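어린이 도로 교실: 아스팔트 길은 어떻게 만들어지고, 왜 갈라질까요?

쿤두브덴 생활과학관 어린이 자료실
2022년 10월 3일

우리는 날마다 길을 이용합니다. 학교에 갈 때도, 자전거를 탈 때도, 공원을 산책할 때도 발밑에는 길이 있습니다. 그중에서 우리가 가장 자주 만나는 길이 아스팔트 길입니다. 이 자료에서는 아스팔트 길이 무엇으로 이루어져 있는지, 시간이 지나면 어떤 변화를 겪는지 알아보겠습니다.

1. 아스팔트란 무엇인가요?

아스팔트는 원유에서 얻는 검고 끈적끈적한 물질입니다. 땅속에서 퍼 올린 원유를 가열하면 휘발유나 경유처럼 가벼운 성분이 먼저 나오고, 무겁고 끈적한 성분이 마지막에 남습니다. 이것이 아스팔트입니다. 자연에서 저절로 만들어진 천연 아스팔트도 있습니다. 2000년도 더 전에 메소포타미아 지방에 살던 사람들은 천연 아스팔트를 벽돌을 붙이거나 배에 물이 새지 않게 하는 데 썼습니다.

길을 만들 때에는 아스팔트만 쓰지 않습니다. 자갈, 모래, 아주 고운 돌가루를 아스팔트와 섞습니다. 이렇게 섞은 재료를 아스팔트 혼합물이라고 합니다. 무게로 따지면 혼합물의 대부분은 돌이고, 아스팔트는 돌과 돌을 붙여 주는 풀의 역할을 합니다. 강정을 만들 때 조청이 쌀알을 붙여 주는 것과 비슷합니다.

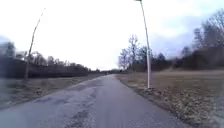
2. 길은 여러 층으로 되어 있습니다

길은 겉에서 보면 한 장의 판처럼 보이지만, 속은 케이크처럼 여러 층으로 나누어져 있습니다. 가장 아래에는 단단하게 다진 흙이 있습니다. 이 부분을 노상이라고 합니다. 그 위에 굵은 돌을 깔아 기층을 만듭니다. 기층은 위에서 누르는 무게를 넓게 나누어 땅으로 전달하고, 스며든 물이 빠져나가도록 돕습니다. 맨 위에 있는 층이 표층입니다. 우리가 밟고 다니는 곳이 바로 표층입니다.

표층을 깔 때에는 뜨거운 혼합물을 고르게 편 다음, 무거운 롤러로 여러 번 눌러 다집니다. 혼합물은 뜨거울 때에는 부드럽지만 식으면 단단하게 굳습니다. 그러므로 공장에서 가져온 혼합물이 식기 전에 작업을 마쳐야 합니다.
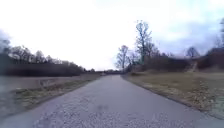 그림 1. 자갈 알갱이가 드러나 보이는 아스팔트 표면

새로 깐 아스팔트는 검은색에 가깝습니다. 돌 하나하나를 검은 아스팔트가 얇게 감싸고 있기 때문입니다. 오랜 시간 햇빛과 공기에 닿고 신발과 바퀴에 쓸리면 표면의 아스팔트가 조금씩 닳아, 안에 있던 돌의 색이 드러납니다. 오래된 길이 회색으로 보이는 까닭이 여기에 있습니다.

3. 길은 왜 갈라질까요?

길을 상하게 하는 원인은 여러 가지입니다. 그 가운데 대표적인 것이 물입니다. 빗물이나 눈 녹은 물이 작은 틈으로 들어갔다가 1월처럼 추운 때에 얼면 부피가 늘어납니다. 늘어난 얼음은 틈을 양옆으로 밀어냅니다. 얼음이 녹으면 넓어진 틈으로 더 많은 물이 들어가고, 다시 얼면 틈은 더욱 벌어집니다.

햇빛도 길을 늙게 합니다. 아스팔트는 햇빛과 산소를 오래 만나면 굳고 잘 부스러지는 성질로 변합니다. 굽은 나뭇가지를 생각해 보십시오. 싱싱한 가지는 휘어지지만 바싹 마른 가지는 뚝 부러집니다.

길가의 나무뿌리가 아래에서 밀어 올리기도 하고, 무거운 차가 자주 지나가 바닥이 내려앉기도 합니다. 길의 가장자리는 옆에서 받쳐 주는 것이 없으면 가운데보다 쉽게 부스러집니다.

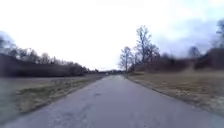
그림 2. 낡은 아스팔트 노면과 풀밭에 맞닿은 가장자리

4. 길을 고치는 방법

길을 관리하는 사람들은 정해진 시기마다 길을 걸으며 상한 곳을 찾아 기록합니다. 쿤두브덴의 도로 점검원 아웰 고프 씨는 루룸 마을에서 주르쿠스까지 이어지는 길을 맡고 있습니다. 고프 씨는 과학관 어린이 교실에서 다음과 같이 설명하였습니다.

“가느다란 금은 일찍 메울수록 좋습니다. 금이 가늘 때에는 한나절이면 끝날 일이, 한 해를 넘기면 바닥까지 파내야 하는 공사가 되기도 합니다.”

가는 금에는 녹인 아스팔트 재료를 부어 물이 들어가지 못하게 막습니다. 구멍이 생긴 곳은 상한 부분을 네모나게 잘라 내고 새 혼합물을 채운 뒤 다집니다. 이것을 부분 보수라고 합니다. 새 재료와 헌 재료는 나이가 다르므로, 고친 자리는 주변과 색이 다른 얼룩처럼 보이기도 합니다.

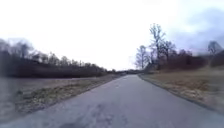 그림 3. 균열과 보수 자국이 있는 노면

상한 곳이 너무 많으면 표층을 모두 깎아 내고 새로 깝니다. 깎아 낸 아스팔트는 버리지 않고 잘게 부수어 새 길의 재료로 다시 쓸 수 있습니다.

5. 함께 해 봅시다: 우리 동네 길 관찰

준비물: 공책, 연필, 길이 2m 줄자
반드시 보호자와 함께, 차가 다니지 않는 길에서 관찰합니다.

집 근처의 산책길에서 100걸음을 걸으며 금이 간 곳과 고친 자국을 찾아 공책에 그려 봅시다.
가장 긴 금의 길이를 재어 적어 봅시다.
비가 그친 다음 날 같은 곳에 다시 가서 물이 고인 곳을 표시해 봅시다.

낱말 풀이

골재: 아스팔트나 시멘트와 섞어 쓰는 모래, 자갈 등의 돌 재료
균열: 물체의 표면이나 속이 갈라져 생긴 틈
노면: 길의 겉면

관찰 기록은 과학관 1층 보일 전시실의 접수함에 제출할 수 있습니다.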